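Ticket 2556: Handgreifer links verliert Tracking
Status: offen, Priorität mittel
Angelegt: 26.10.2020 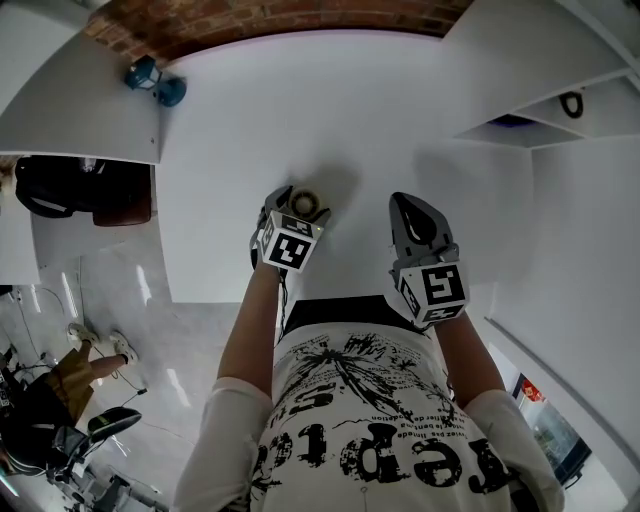 Fehlerbild: Sobald der linke Greifer etwas hält und ich das Handgelenk eindrehe, springt die Pose um mehrere Zentimeter und kommt dann wieder zurück. Rechts passiert das auch, nur seltener. Testobjekt ist durchgehend die Klebebandrolle.

Aufbau: zwei Handgreifer, Markerwürfel an beiden, Auswertung über Visora. Tisch in der Gemeinschaftswerkstatt.

Eintrag 1
Im Praltum-Forum heißt es, das liege immer am Licht. Glaube ich nicht. Deckenlicht an, Deckenlicht aus, Jalousie zu: in 300 Durchläufen 132 Sprünge, ziemlich gleichmäßig verteilt. Die grüne LED links leuchtet dabei stur weiter, sagt also über das Tracking gar nichts aus.

Eintrag 2
Kabel links getauscht. Keine Änderung. Der Hinweis auf die Zugentlastung kam trotzdem dreimal.

Eintrag 3
Kalibrierung neu gemacht, nach der Anleitung von Plesent. Dort steht "Abweichung vernachlässigbar". Bei mir sind es etwa 4 mm, und das bei ruhender Hand. Wer damit eine Bandrolle sauber absetzen will, darf gern vorbeikommen.

Eintrag 4
Würfelflächen nachgemessen. Eine Seite am linken Würfel sitzt leicht schief, der Marker ist an einer Kante unterklebt. Das könnte die Sprünge beim Eindrehen erklären, weil dann genau diese Seite zur Kamera zeigt. Bewiesen ist es nicht. Der Filter aus dem Mitsotakis-Vlachou-Paket bügelt die Kurve zwar glatt, der Fehler bleibt aber drin, man sieht ihn bloß nicht mehr. Wieder ausgeschaltet.

Nächster Schritt: Marker neu drucken, plan aufkleben, dieselben Durchläufe noch einmal. Bitte bis dahin kein Firmware-Update auf den linken Greifer spielen, das letzte im Juni hat die Nullstellung verschoben.

Ticket bleibt offen.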